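Building Services and Interior Finishes
Handout 7: Ceilings and general lighting in single-story workrooms
Instructor: Montserrat Pacheco
Revised 10/30/09

7.1 Scope

This handout covers ceiling form, ceiling surface and the placing of general lighting in workrooms of one story. Task lighting is treated in Handout 8. Emergency lighting is left to the codes unit in April. Read it together with the survey sheets for the Filturcombe building, which are used for the exercise at the end.

Terms used below:
Rib: a raised line formed in a panel, running its full length.
Pitch: the center-to-center distance between ribs.
Springing: the line at which a curved ceiling meets the wall.
Mounting height: floor to the underside of the fixture.
Working plane: the level at which the task is done, normally the table top.

7.2 Ceiling form

A flat ceiling gives one mounting height. A curved ceiling gives a range of them, and the designer has to decide whether fixtures follow the curve or hang from it at a common level. Fixtures that follow the curve tilt toward the middle of the room. The tilt puts more light on the tables and less on the wall behind the fixture. Fixtures hung level need stems or chains of different lengths, and the schedule must list each length.

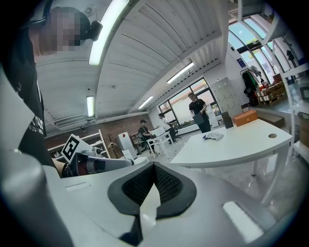 Fig. 7.1. Curved white ceiling of ribbed panels with fluorescent fixtures.

Ribbed panels are stiff along the rib and flexible across it. For a given panel depth, the span along the rib is therefore the greater one. Check which way the ribs run before fixing anything to the ceiling. A fixture carried across several ribs spreads its load; one set parallel to them may bear on a single rib and should have a backing strip.

In the Filturcombe survey the supports for the panels are set at 700 mm. Fixture supports should be taken to the same lines where possible. Supports between lines need a bridging piece, drawn and dimensioned separately.

7.3 Surface and color

White ceilings return a large share of the light that reaches them. The share drops as the surface gets dirty, and ribs collect dust on their upper edges where the panel slopes. For calculation, use the maintained reflectance from Table 3 of the Tellero data sheets, never the value for new paint.

Brick walls return far less light than the ceiling. In a room with mixed wall finishes, take an area-weighted average. Include windows as a separate item with their own value. Open shelving is entered at the value for the wall behind it unless it covers most of the wall, in which case use the shelving value.

7.4 Fixtures and windows

Fixtures near windows should be on their own switch. Most of the saving in a daylit room comes from this one measure. The window row can be off for much of the day while the row along the opposite wall stays on.

Glare is checked from the usual working positions, standing and seated. A bare tube seen against a white ceiling is less troublesome than the same tube seen against a dark one, but glossy work surfaces and equipment housings will still show it as a bright strip. Where this interferes with the task, move the table first and the fixture second. A standing worker at a small table by the window often faces along the glass; record the direction faced on the plan.

Detectors and other small ceiling devices are set out after the fixtures. Keep the clearances given by the device maker, and show every device on the reflected ceiling plan even if another trade installs it. 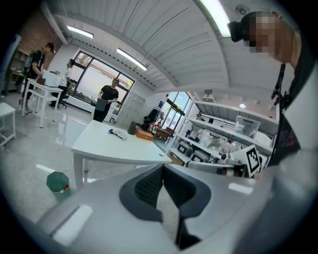 7.5 Exercise

Use the Filturcombe survey sheets. The working plane is 700 mm above the floor. The schedule lists 14 fixtures, and the room index is to be worked out from the plan.

1. Draw the reflected ceiling plan. Show rib direction, fixtures, switching groups and devices.
2. Calculate the mean mounting height. State the method used for the curve.
3. Find the average illuminance with the lumen method. The Mutiso check calculation gives roughly 277 lux; account for any large difference.
4. Propose a second switching group for the window side.

Hand in one sheet of drawings and two pages of calculation. Rostia section paper is acceptable for the drawings. Units on every line.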